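Home | Forums | Storage & Tidying | New posts | Log in

Thread: Slippers in the hall cupboard, is it worth it?

tendby_lodger
Everyone on here says get a closed cupboard and the shoe mess goes away. I'm not convinced. Fluffy brown slippers with bows and pom-poms don't stack and they don't stand up straight. One ends up on its side whatever I do.

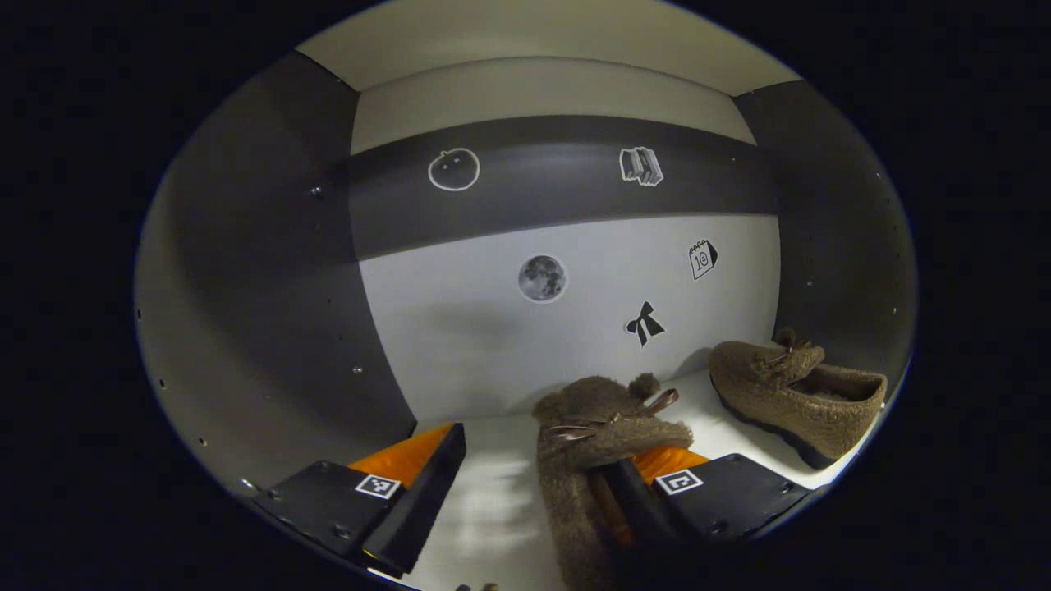
Re: Slippers in the hall cupboard

Sidari16
Lay both on their sides, soles to the wall. Five seconds. I don't see the problem.

mopandbucket
Soles to the wall is how you get black marks on white paint. Ask me about June. I'd use a basket.

tendby_lodger
A basket inside a cupboard is two lots of storage for one pair of slippers. And I'd still be bending down for them. What I've got is white, two doors, a drawer at the top with a dark handle and a shelf under that. The stickers on the back wall are staying, before anyone starts.

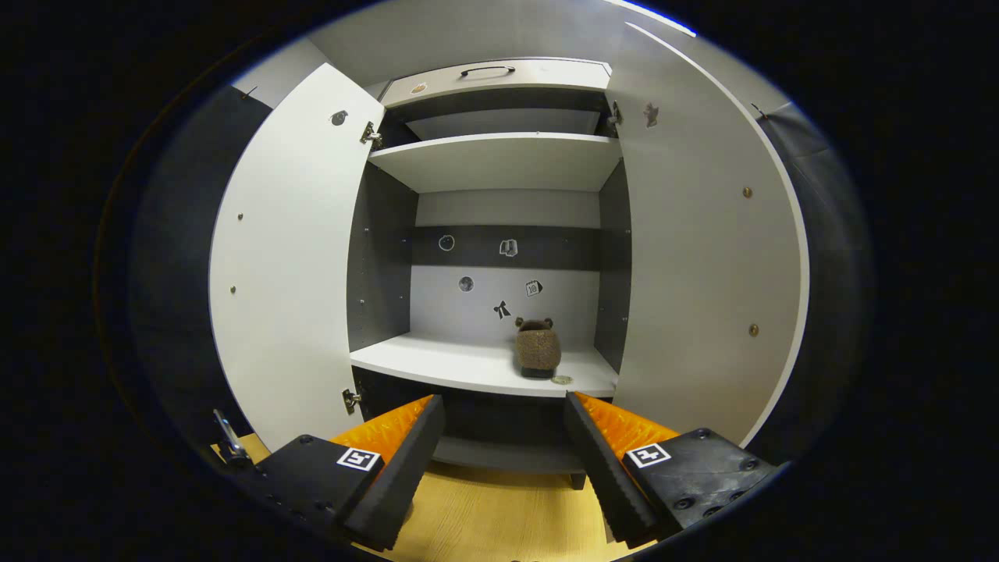
My doubt is the doors. Both have to swing right out before I can reach in properly, and in a narrow hall that's a nuisance. I gave it 20 days with the last cupboard and by the end the slippers lived on the floor again.

Sidari16
So take the doors off.

mopandbucket
Then it's a shelf, and he can look at the mess all day. Put gloves in the drawer, slippers at the bottom, leave it alone.

tendby_lodger
She, thanks. I'll try the bottom for 7 days. Not expecting much.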